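Malhotra Center to keep evening classes through winter

August 24, 2025

By Liên Đỗ

The Malhotra Center will keep its evening classes open through the winter under a new agreement with the building's owner, ending a dispute over heating costs that had put the program in doubt since spring.

The agreement was signed last week by the center's director, Siobhán Fitzgerald, and by Tidatis, the property company that owns the former school on Nernari Avenue. It covers the main classroom wing and the ground-floor workshop. The old gymnasium is not included and will remain locked after 5 p.m.

Classes in English, bookkeeping, sewing, basic wiring and small-engine repair will run on their usual schedule, Fitzgerald said. Registration for the fall term is already open. The winter term begins in January.

"People had stopped asking what we were teaching and started asking whether we'd be here," Fitzgerald said. "Now I can give them a date."

The trouble began when Tidatis told the center that it would no longer heat the building past 6 p.m. The company said the boiler served the whole property, including two floors of rented offices that are empty in the evening, and that it could not justify running it for a single tenant. The center's lease, signed when the school district still owned the building, promised "reasonable heat during hours of use" but did not say what those hours were.

Kevin Quinlan, who manages the property for Tidatis, said the company never wanted the classes to leave.

"The lease was vague and the fuel bill wasn't," Quinlan said. "We needed something on paper that both sides could plan with."

Under the new terms, the heating system will be split into two zones. Tidatis will pay for the pipe work and the controls. The center will pay for fuel used in its own zone after 6 p.m., with the amount read from a separate meter and billed once a month. Either side can ask for a review after the first winter.

Work on the new zone is due to start in September and must be finished before the winter term opens. Quinlan said most of it will be done in the basement and in the corridor ceilings during the day, when few classes meet. The east stairs will be closed for part of that time. Students should use the entrance on the parking lot side, which has a ramp. 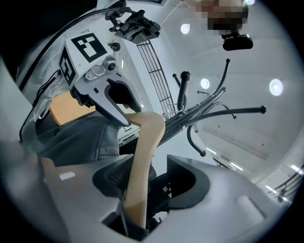

The fall term is open for registration. Photo: Rocío Saavedra

Fees will go up slightly for most courses. The center has not raised them in 3 years, and Fitzgerald said the increase would go toward the fuel bill. A term of evening classes will now cost $40 for county residents. People who live outside the county will pay more, and the front office has a list of prices for each course.

Students who already paid for the fall term at the old price will not be asked for the difference. Reduced fees will still be offered to people who receive unemployment or disability payments. Applicants need to bring a recent letter from the agency that pays them, and the office will make a copy and hand the letter back.

The center teaches 500 adults a year. Many come directly from work, and a number of the courses are offered only at night. The small-engine course has a waiting list and will add a second section in the winter term if an instructor can be found.

Tadhg Mac Mathúna, who teaches bookkeeping, said he had been looking at rooms elsewhere in case the talks failed. A church hall near the river was available, he said, but it had no desks and the parking was poor. The public library offered a meeting room but closes at 8 p.m., before his second class is over.

"I'd have made the church hall work for one term," Mac Mathúna said. "I don't think I'd have kept the students for two."

He said his class lost several people over the summer who were unsure whether there would be a second half to the course. The office has called them to say their places are still open – two have already come back.

Not everyone was satisfied with the outcome. The weekly table tennis club, which plays in the gymnasium, will have to move its evening sessions or switch to weekend mornings. The gym has its own heaters, which are old and expensive to run, and Tidatis declined to include them in the agreement. Fitzgerald said she is talking with the parks department about space for the club and hopes to have an answer before the weather turns cold.

The community choir, which also used the gym from time to time, will rehearse in the large classroom on the second floor. That room holds 24 people seated, so the choir plans to split its rehearsals by section for most of the season and use a rented hall before concerts.

Quinlan said the company has no plans for the gymnasium. The roof needs repair, and an estimate for the work is expected later this year. He would not say whether the gym might be offered for rent to another tenant once the roof is fixed.

The building opened as an elementary school and was closed when the district combined three smaller schools on a new campus. The center moved in shortly afterward, taking over the classroom wing with much of the old furniture still in it. Tidatis bought the property later and converted the upper floors of the north side into offices.

The center's lease runs for another four years. Fitzgerald said she would like to begin talks on the next one early and to have the hours of use written into it this time. Quinlan said the company was open to that.

Registration for fall can be done at the front office from noon to 7 p.m. on weekdays, or by mail using the form in the printed course guide. Copies of the guide are available at the library, at the county services building and at the Prikico grocery store on Nernari Avenue. Payment can be made by check, card or money order. The office does not take cash.

Courses that have not filled by the second week of September may be canceled, and students in those courses will get a full refund or a place in another class.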